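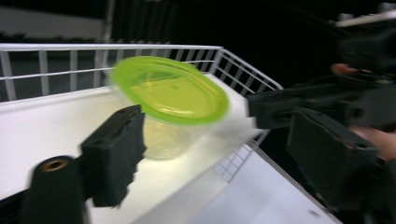

The packaging technologist at Rowbotham has spent most of her working life on one question: how long a reusable food container stays fit for use. She met us at the company's test room in Larkthorpe, where 120 tubs and lids were waiting on a trolley.

"People ask about the base," she said. "The base is rarely the problem. Lids fail first, usually at the rim, where they get flexed every time."

The current trial runs each lid through 1,000 open-and-close cycles, with a dishwasher cycle at set intervals. Leakage is measured with the tub inverted for 4 hours. The longest-lived lid so far reached 3,064 cycles before it let water past. She would not name the maker.

Colour, she said, has little bearing on wear, though some pigments fade sooner near a window. Fat and tomato stain most plastics regardless of grade. "A stain is cosmetic. A crack is a hygiene matter, and I'd throw the lid out." 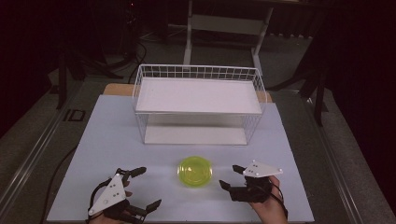

Storage and care

Her advice for the home kitchen is brief. Lids should dry fully, off the base – sealing a damp tub is the usual source of odour. Stacking is fine if nothing heavy presses on the rims.

She is cautious about microwaves. "Loosen the lid or take it off. Steam has to go somewhere."

A second trial, at the Lukstead site, will look at lids kept in the freezer. Results are due in September and will be published through Tullance, the trade bulletin.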